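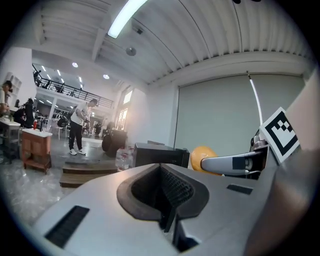 Inna Hordiienko

So we finally moved the gripper out of our cramped lab corner and into the big hall, and wow, what a difference. More daylight, more floor, way more people walking by to ask if it can make coffee (no!).

Quick recap for anyone new: our team at Grollcombe is doing the pick-up project, and mine is the finger half. Orest Hnatiuk has the software. We stuck a square marker up above the finger joint, and the yellow ball is still our favorite thing to grab – it's round, it rolls, it makes us mad.

In February we did 55 tries with the old finger pads and got 19 clean lifts. Pretty bad! Most of the misses were my fault. I had the pad set too far back, so the tip kept pushing the ball away before it could close. I moved it up 2 millimeters and reprinted the mount, which took roughly 7 hours with a failed print in the middle.

Next up is the slip test, and Orest still owes me the new closing speed code – hi Orest.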